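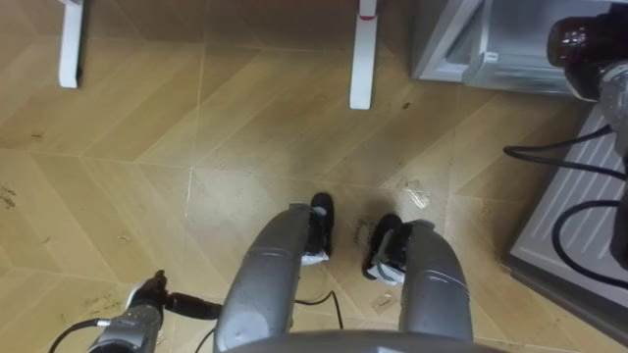 Herringbone flooring in the ground-floor reading room, Gurkeck Public Library.

Gurkeck Library Director Reflects on a Year of Longer Hours

16 Apr 2020

When Thenmozhi Nair became director of the Gurkeck Public Library, the building closed at five each evening. It now stays open until nine on most nights, and the change has shaped much of her first term.

"People who work in Tadov could not reach us before the doors were locked," Nair said in a telephone interview. "They were paying for a library they could not use."

The extended schedule began last May. In the first season the library issued 1,858 new cards, 156 of them to residents of the Pacheco district, which has no branch of its own.
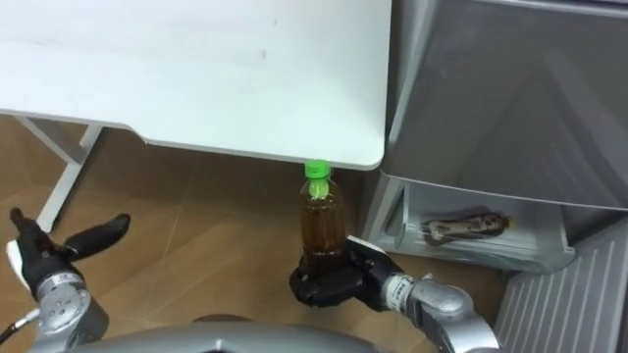

A white table in the reading room.

Balakrishnan Pisharody, head of adult services, oversaw the evening program. He said that the language classes filled first and that the tax help sessions were slower to find an audience.

"We had placed the notices at the front desk, where evening visitors seldom stop," Pisharody said. "Once they were moved to the stairwell, attendance improved."

The library also received the Uker bequest, a private collection of more than 3,000 volumes on regional farming and local history. Cataloging is under way. Nair expects the county maps to be the most requested items, although she noted that several require repair before they can be handled by the public.

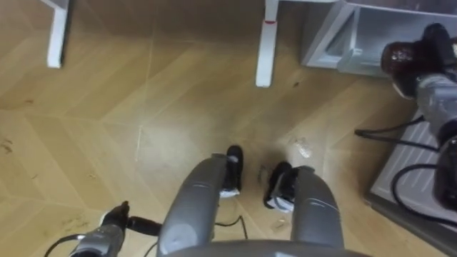 Floor planks and white furniture legs, reading room.

Asked about the budget, Nair was direct. The evening hours are funded through the end of the current agreement with the county, and a request for renewal has been submitted.

"I have asked for the same 20 staff positions," she said. "I have not asked for more, and I would find it very difficult to manage with fewer."

Pisharody will present the attendance report to the county board in May.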